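Looking after the picking cell at Skirkton

Feb 28, 2022

The technician responsible for the container cell at Skirkton came to it from packaging lines, and still treats the gripper as a wear part. "The arm takes care of itself for a long time," the technician says. "The fingers don't."

Finger tips are inspected every 100 cycles and the opening width is checked against a gauge every 2,000. The counter stood at 3,201 on the day we spoke. The current pair went on in October. If the two tips close with any offset, the pair is shimmed and the wrist camera is calibrated again before the cell goes back to automatic.
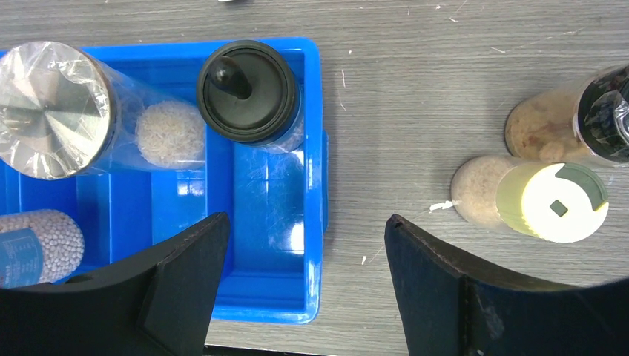 Clear containers cause most of the setup work. "The camera gets reflections from the wall, from the film and from the tray floor," the technician says. "I set exposure on the tray first. If the blue is blown out, the edges you get are no good." Film is a second difficulty. A wrapped lid lets the fingers slip at a force that would hold a bare one, so wrapped containers have their own grip setting in the Enell controller.

Containers lying on their sides are approached across the long axis, at reduced speed. Upright ones are taken from overhead.

Asked what a new operator should learn first, the technician named cleaning. "Wipe the table. Grains and dust get onto the finger faces and you lose friction." The cell uses a dry cloth only, as solvent left a residue on the pads during a trial with the Sutance line.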